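# Speaker notes: open day at Volasthorpe, what we ran and what we learned

Slot: 20 min plus questions. Clock starts when the chair sits down. Skip slides 4 and 9 if the morning session overruns.

## Slide 1: title

- Say who the talk is for: people who have to put a handling cell in front of visitors and keep it running all day.
- No sales content. Osterham paid for the stand and has not seen these notes.

## Slide 2: the day

- Open day in July, doors at 10 a.m., last group out at 4 p.m.
- 109 visitors signed in at the desk. Most came in groups from the Grullum training center, the rest were walk-ins.
- Three cells on the floor: palletizing, screw driving, cloth handling. The talk covers the third one only.
- Cloth came from Değirmenci, plain hemmed pieces, prewashed, one color per batch. We asked for no print and no trim.

## Slide 3: why cloth

- Rigid parts have a pose. Once you know where one corner is, you know where the rest is. Cloth gives you none of that.
- Grip point, grip depth and pull direction all change the outcome.
- Visitors understand the problem in a few seconds. They all fold laundry. The palletizer needed a long explanation and got less attention.

## Slide 4: cell layout (skip if short)

- One arm, parallel two-finger gripper, wrist camera, white table. Operator at the side with a stop button within reach.
- Visitors behind a rope, screen above head height showing the wrist view.
- Screen was added late. Without it, the back row sees the arm and very little of the cloth.

## Slide 5: the pinch

Leave this one up for a full minute. Let people look before talking.
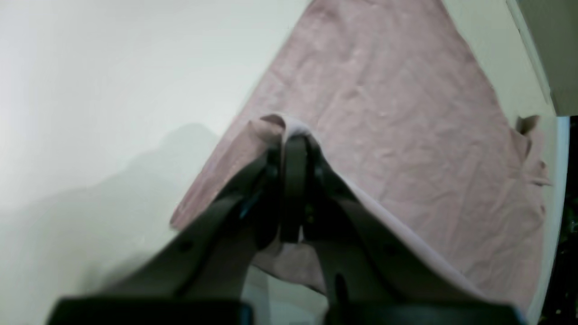

Grip depth is the setting we changed most often, and the one I get the most mail about. Too shallow and the pads close on air or on a few threads. Too deep and they press on the table, the force reading jumps, and the controller stops the arm. What you want is a short fold standing up above the jaw pad, like the small peak on the slide with the pale rim along it. Point at the rim: it is the underside of the cloth, and it is a useful cue for an operator who is watching the screen and has no force plot. Then point at the hem running down and to the right over the finger. Cloth lying over a finger can go with the gripper on release, so the release move has to back out along the finger axis before it lifts. We had the lift first in the original program and changed it before lunch.

- Corner on the right side of the slide is turned up. For the planner, a curled corner is a bad corner: its outline and its shadow both move the detected edge. Our rule is to flatten first, then look again.
- Same remark for the gripper's own shadow on the table at left. It is soft, and on a white table it still cost us contrast. Diffuse light helped. A second lamp did not.

## Slide 6: numbers

- 305 grasp attempts logged over the day. Manual jogs are excluded.
- 40 ended in a stop or a dropped cloth. Read the figure out and move on; the split by cause is in the handout.
- Lift speed was capped at around 800 mm per minute while visitors were at the rope. Slow, but people could follow it.
- Do not compare with lab figures. Different table, different light, batch changed twice.

## Slide 7: what failed

- Static in the afternoon. Cloth stuck to the pads after opening. Fix was a wipe of the pads between groups.
- Network drop at the screen, twice. The cell kept running, the audience lost the view. Use a cable.
- Stop button pressed by a visitor leaning over the rope. Rope moved back one meter.

## Slide 8: what I would change

- Gray table with a matte finish.
- Log the operator's remarks next to the grasp number. Ours were on paper and two sheets are missing.
- Shorter cycle for the demo. A full fold takes longer than a group will stand still.

## Slide 9: cost (skip if short)

- Stand time and transport only. The arm was already at Volasthorpe.

## Questions likely to come up

- Suction? Tried on this cloth, leaks through the weave.
- Two arms? Yes for folding, no budget for the open day.
- Can we have the program? Ask Osterham. The release move is written out in the handout.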